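Zandura Food Handling Gripper

The Zandura is an end-of-arm gripper from Elta for soft, easily marked food such as buns, dumplings and filled dough. It fits most small arms with a standard tool flange and is supplied with its own wrist camera mount, so no extra bracket is needed.

Payload is 500 g and the jaws open to 148 mm. Closing force is set in software and can be changed for each product. Jobs saved on the older Oprea gripper will load, but check the force setting before the first run. 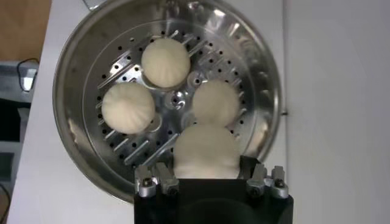 Zandura with a steamed bun at the steamer insert, seen from the wrist camera.

Steel pots and inserts throw back a lot of light. Set the camera exposure with the pot in its working position, and do it again if the lamps are moved.

In the box: gripper, camera mount, 2 m cable, hex keys and printed guide. The camera is sold separately – see the Drundow range for models that fit.

Weekly care takes over 26 minutes if the fingers are taken off for cleaning. Spare fingers and screws are kept in stock. Orders placed before noon on Tuesday go out the same week.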